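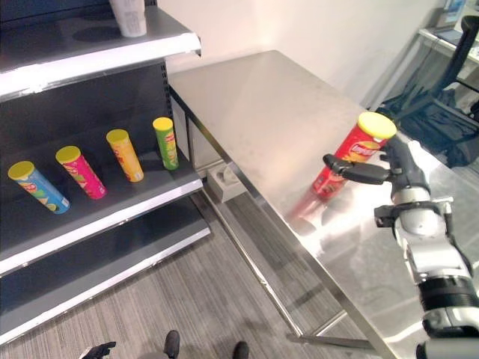

Riltitz Shelf Restock Package for One- and Two-Arm Mobile Bases

The Shelf Restock Package is a software and hardware bundle for shops, canteens and stockrooms that want to try a robot on light shelving work. It covers one chore: moving packaged goods between a table and a shelf, one item at a time. Snack canisters are the standard starter item, and the package comes set up for them.

We get asked a lot whether a machine can do this kind of job yet. For some goods, on some shelves, at a slow pace, yes. For a full grocery aisle, no. The rest of this page is meant to help you work out which side of that line your site is on before you spend money.

What is in the package

Restock software license, one robot, 14 months
Odine two-finger gripper with replaceable black finger pads
Wrist adapter plate and cable set
Head camera bracket (camera not included)
Printed setup guide and shelf markers
Two remote setup sessions with our support desk

The robot base and arms are sold separately. We support the Gudwood mobile base in both heights. Other bases can be quoted on request, but expect a longer lead time and a site visit.

What it handles well

Rigid tubes and canisters are the easiest goods we know of for a gripper. They are light, they stand up by themselves, and they can be held from any side. Most of our customers start with canisters of chips in several flavors, with the label color telling the software which is which. A red tube and a green tube of the same size are no trouble to sort. Two flavors with nearly the same label are harder, and you may need to scan those by hand.

Small boxes with square corners also work, as do plastic bottles with the cap on. Tin cans work if they are no wider than the gripper opening. We suggest starting with one product size and adding a second after a few weeks.

Canisters can be stored upright or lying down. Lying down takes more room on the shelf and more time to place, and a tube can roll if the shelf is out of level. Check the shelf with a bubble level first. If you want every lid facing the same way, turn on Lid Direction in the settings. It is off by default and adds a few seconds to each item.

What it does not handle yet

Bags of chips, bread, loose produce and anything in soft film. The fingers can close on a bag but the software has no good way to judge how hard to squeeze. We have a test version and are not selling it.

Paper cups. An empty cup crushes easily and a full one spills. The software will leave a cup alone if it knows about it, but it will not plan a path over the top of one, so a cup near the front of a shelf makes the space behind it unusable until a person moves it.

Glass jars. These can be picked up, but we do not cover breakage and do not recommend it.

Goods stacked two high. Single layer only.

Price tags, rotation by date and facing up a messy shelf are still jobs for a person. So is opening the carton. Plan on someone putting the goods out on the table before the robot starts.

Speed

In our own shop we ran 372 canisters from table to shelf with the package in its default settings. The average was 16 seconds per canister with Lid Direction off. A person does the same job several times faster. The case for the robot is that it can work after closing, when speed matters less. If your shelves have to be filled during a short morning window, this package is the wrong purchase today.

Of those 372 canisters, 5 had to be picked up or straightened by a person. Your number will depend on your goods and your lighting.

Setting up the work area

Table. A plain work table with a clear top is best. Stainless steel is fine and easy to wipe down, but polished metal throws back the ceiling lights and can show a faint copy of whatever is held over it. Run the Shiny Surface calibration if you have a metal top. It takes ten minutes and only needs doing again if the lights change.

Shelf. Open metal shelving with a low front lip works well. Leave enough height between shelves for the item, the gripper and a hand's width to spare. The lowest shelf can be used only with the tall-reach arm kit. Without it, leave the bottom shelf for hand stocking.

Floor. Hard floor or short carpet. Striped or heavily patterned carpet is fine. Keep boxes and cords out from under the table on the side where the base drives.

People. Keep one trained person within reach of the stop button during the first two weeks. Feet, hands and rolling chairs should stay out of the marked zone while the arm is moving. The software stops the arm when it sees a person in the zone – it does not wait until they are close.

Training on your own goods

Each new product has to be shown to the system. An operator guides the arm through the pick and the place, and the software saves the run. Canisters usually need fewer runs than boxes. The setup guide has a table of suggested run counts by shape.

Vary the runs. Start the item in different spots on the table, use different parts of the shelf, and do some with the shelf half full. Runs that all look the same give you a robot that only works when everything is in the same place.

Saved runs stay on your own computer unless you choose to share them with our support desk.

Options

Odine wide fingers, for canisters and cans over standard width
Tall-reach arm kit, for the lowest and highest shelves
Paucar stock link, connects finished placements to your stock count
Spare pad set, four pads
Extra remote setup session

Care

Wipe the finger pads with a damp cloth at the end of each day. Snack dust and oil make them slip. Replace the pads when the surface looks smooth. Check the wrist screws once a month. Do not spray cleaner on the arm joints.

Ordering

The package ships in one carton. Send us the outside size of your goods, a photo of the shelf and table you plan to use, and the type of base you have. We reply with a quote and a plain yes or no on whether we think your goods will work. There is no charge for this. Orders placed in December ship after the new year.

Returns are accepted for unused hardware in the original carton. The software license can be canceled before the first setup session.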